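Opening up the old Dell

22 August 2023

I've been promising myself for months that I would do something about the old tower under the desk. It has sat there since we moved, gathering fluff and serving mostly as a footrest, and every time I vacuumed I told it (out loud, I'm afraid) that its turn was coming. Well, its turn has come! I cleared a space, made a big pot of tea and laid the poor thing on its side.

My main interest was the hard drive. There are years of photos on it, including 307 from our trip to Ulus that I never copied anywhere else, which was very silly of me. I also wanted to see what sort of shape the rest was in before deciding whether to fix it up or pass it on. 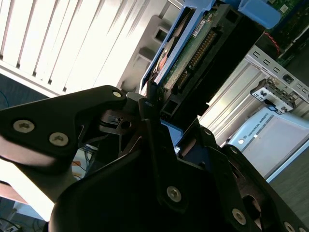 The drive in its blue caddy, connector pins and all.

I do have a soft spot for a drive caddy. My very first computer had its drive screwed in from both sides, and I remember losing one of the screws in the carpet and finding it in January with my bare foot. A plastic caddy is a much friendlier arrangement, and the bright blue makes it easy to see which bit you're meant to be fiddling with.

Once you're in there, a desktop is roomier than you'd expect. I'm used to laptops these days, where everything is glued down and a bit sulky about being touched, so it was lovely to look at a proper big green board again.
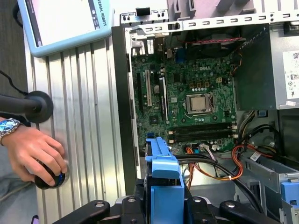 Motherboard, processor and a good tangle of power cables.

The processor is bare at the moment, with no heatsink on top, so this machine won't be switched on until that's sorted. I have a tube of thermal paste in the drawer, a Salent one that cost me 55 dollars in a kit with a brush and some wipes — far too much, but I was in a hurry and the colour of the box was cheerful.

The side panel deserves a mention too. It's silver and ridged, and it catches the light beautifully, along with every fingerprint. I plan to go over it with a soft cloth and a drop of dish soap, keeping the cloth barely damp and well away from the electronics.
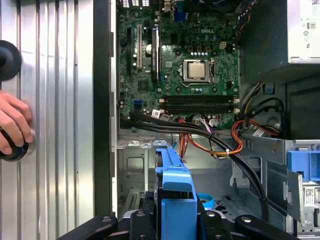
What happens next

The photos come first. I've got a little Skemero adapter on order, and I'll copy the lot across to the laptop before I get any ideas about wiping anything. There could be 3,000 pictures on there by the time I count all the blurry ones of the garden.

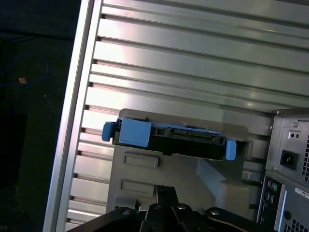 Drive carrier up against the grey cage.

After that, I'd like to give the tower a good dusting, find it some memory and see whether it will manage as a homework computer for the neighbours' kids. If it won't, the recycling depot on Saraç Street takes old towers, and I can drop it off on my way to the library. I'll post again once the adapter turns up.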